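Somano to Bring "Wornever" Celebrity Closet Series to Streaming in the Fall

Thirteen-part unscripted program follows well-known faces as they part with the clothes that made headlines

June 2, 2022

Somano, the independent producer of entertainment and lifestyle programming, today announced that it has completed filming on "Wornever," a new unscripted series in which television personalities, recording artists and retired athletes open their closets and put the contents up for sale. The series will be available in the fall on Kiani, the subscription streaming service, which has acquired exclusive rights in the United States and Canada.

Each of the 13 episodes centers on one household. The featured guest selects the pieces to be sold, tells the story behind each one and sets a private estimate of what it will bring. The clothes are then offered to the public in an online auction run by Ponorance, the resale marketplace, and the guest learns the results on camera.

The first season includes a stage outfit from a canceled arena tour, the suit worn by a reality show contestant on the night of a much-discussed elimination, and a wedding dress whose owner called off the ceremony with the guests already seated. In keeping with company policy, the names of participants will be released closer to the premiere.

"Viewers have followed these people through breakups, comebacks and some very public arguments," Somano said in a statement. "The clothes were present for all of it. We wanted to make a program in which the owners tell those stories in their own words, with some humor, and then let go of the evidence."

A total of 1,762 garments and accessories were cataloged during production. Items selected for sale range from formal wear to everyday knitwear, and each was reviewed by the Ponorance authentication team before being listed. Pieces that could not be matched to a dated photograph, a receipt or a broadcast appearance were returned to their owners and do not appear in the auctions.

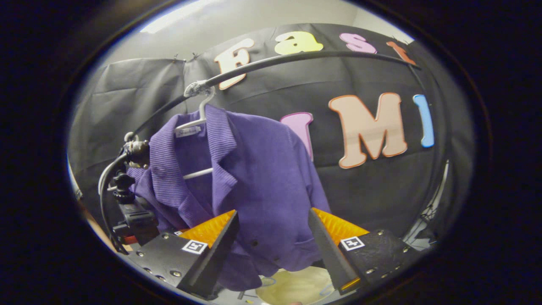
A purple knit jacket with ribbed lapels.

Under the agreement between the companies, Kiani will release the first 4 episodes together, with one new episode to follow each week. Auctions tied to an episode will open at the moment that episode becomes available and will remain open for 3 days. Bidders are not required to hold a Kiani subscription. Registration with Ponorance is free of charge and is limited to persons 18 years of age or older.

Guests may keep the proceeds of their sales or direct them to a charity of their choice. The decision is disclosed in the closing minutes of each episode, and the same information will be posted on the auction page before bidding begins. Ponorance will waive its usual seller commission on all charity lots.

"Kiani subscribers have shown a steady appetite for celebrity programming that does not take itself too seriously," the streaming service said. "'Wornever' has the pace of a gossip column and the suspense of a live sale. We are pleased to add it to our fall schedule."

Principal photography took place in Los Angeles, Nashville and Miami and concluded in May. Post-production is under way at Somano's facility in Burbank. A half-hour reunion special, in which several guests will meet the buyers of their former clothes, is in development and will be filmed after the first season's auctions have closed.

The series is the second collaboration between Somano and Kiani, following a documentary special on the business of award show seating. Financial terms of the agreement were not disclosed.

A trailer and the full episode guide will be published on the Kiani website ahead of the premiere. Accredited members of the press may request advance screeners through the Somano media office. Screeners are supplied under embargo and do not include auction results.

About Somano
Somano develops and produces unscripted series, specials and short-form programming for streaming and broadcast partners. The company is based in Burbank, California.

About Kiani
Kiani is a subscription streaming service offering reality, lifestyle and documentary programming to viewers in the United States and Canada.

About Ponorance
Ponorance operates an online marketplace for authenticated secondhand clothing, footwear and accessories.

Media Contact
Somano Media Office
Burbank, California
Interview requests should state the outlet, the intended publication date and the episode or subject of interest.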